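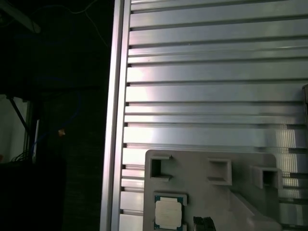

Unit 6. Anodizing of Architectural Aluminum

Anodizing is the controlled thickening of the oxide film that forms on aluminum in air. The natural film is a few nanometers thick. An anodized film for outdoor use is commonly specified in micrometers, so the difference is several orders of magnitude. The film grows out of the metal and partly replaces it, which means it does not peel the way paint does, and it also means that it copies the surface under it. Bare-looking aluminum is hard to judge by eye for this reason. A ribbed face of parallel strips can look nearly white with glare in one area and slightly bluish gray in another, and a difference of that kind says nothing about film thickness until the viewing angle has been fixed and a gauge has been used.

6.1 Scope

These notes cover sulfuric acid anodizing of wrought alloys in the 6000 series. Chromic acid and hard anodizing are treated in Unit 8. Castings are left out. Students who missed the lab introduction should read the Wuyts handout on rectifiers before starting section 6.4.

6.2 Pretreatment

The usual line order is degrease, rinse, etch, rinse, desmut, rinse, anodize.

Degreasing removes drawing oils, fingerprints and shop dirt. A mild alkaline cleaner is normal. Check the result with the water break test: rinse water should drain as an unbroken sheet. If it beads, repeat the step.

Etching in warm sodium hydroxide dissolves the old oxide and a thin layer of metal. It gives the matte finish most architects ask for. Long etching hides die lines but rounds sharp edges, and it loads the bath with dissolved aluminum. At Fisgate the etch bath is dumped on a fixed cycle. At Mirnmont it is held at a steady aluminum content with a long-life additive. Both methods work, but the matte texture differs, and parts from the two plants should not be mixed on one facade.

Desmutting removes the dark residue left by the etch. The residue consists mainly of alloying elements and their compounds that do not dissolve in caustic. Nitric acid is the traditional choice. Sulfuric acid with an oxidizer is used where nitric fumes are a problem.

6.3 Film growth

The part is the anode. Oxygen-bearing ions move inward through the film under the electric field, and aluminum ions move outward. In sulfuric acid the oxide is also attacked by the bath, so the film that results is porous. It has two regions:

Barrier layer – thin, dense, next to the metal. Its thickness depends mainly on voltage.

Porous layer – thick, made of roughly hexagonal cells with one pore each. Its thickness depends on current density and time.

A common shop rule is the 720 rule: minutes = 720 × mils ÷ amperes per square foot. It is an estimate and assumes a bath in good condition. For 0.7 mil at 15 A/sq ft it gives 33.6 minutes.

Bath temperature matters more than beginners expect. A warm bath dissolves the film faster, giving wide pores and a soft, chalky outer surface. A cold bath gives a denser film but needs higher voltage. Most architectural lines run near room temperature or slightly below it. Agitation is needed to carry heat away from the part, especially in grooves and corners where the solution tends to stand still.

6.4 Racking and current

Aluminum clamps or titanium contacts may be used. Aluminum anodizes along with the load and has to be stripped before reuse. Titanium does not, but it costs more and carries less current for the same cross section. Contact points leave a small bare mark. Place them on a face that will be hidden after installation, and show them on the drawing.

The Sivov trial load is used for the worked problem. It had an area of 162 sq ft and was run at a current density of 14 A/sq ft. The required current is

162 × 14 = 2,268 A

The area must be the full wetted area of the profile. Using only the outer face is the most common error in student reports. A deeply grooved profile may have far more surface than its overall width suggests, and the calculated current will be too low if the groove walls are left out.

6.5 Coloring

Two-step electrolytic coloring deposits metal, usually tin, at the base of the pores by alternating current. The range is champagne through bronze to black. The color is fast to light. Organic dyes are taken up along the pore walls and give a wider range, but many of them fade outdoors.

6.6 Sealing

Sealing closes the pores. In hot water sealing, the oxide at the pore mouths hydrates and swells. The water should be clean: silicates and phosphates slow the reaction even at low levels. Cold sealing with nickel fluoride saves energy but needs a period of aging before test results are reliable.

Sealing smut is a powdery bloom on the surface. It can usually be wiped off and is a matter of appearance. Poor sealing is more serious – the film stains and loses corrosion resistance.

6.7 Tests

Thickness: eddy current gauge, zeroed on bare metal of the same alloy and shape. Take readings away from edges.

Seal quality: acid dissolution, reported as mass loss per unit area. The dye spot test is quicker and is used on the line.

Appearance: compare with agreed limit samples in diffuse daylight, with the extrusion direction the same on all pieces. Reversing one piece can be enough to produce a visible mismatch.

Problems for Unit 6

1. Using the 720 rule, find the time needed for 0.4 mil at 12 A/sq ft.
2. Find the current for a load of 676 sq ft at 14 A/sq ft. Can a rectifier rated at 8,000 A supply it?
3. Explain why a part with a failed seal cannot be judged from its thickness reading.

Reading for Unit 7: powder coating, sections 7.1 to 7.3.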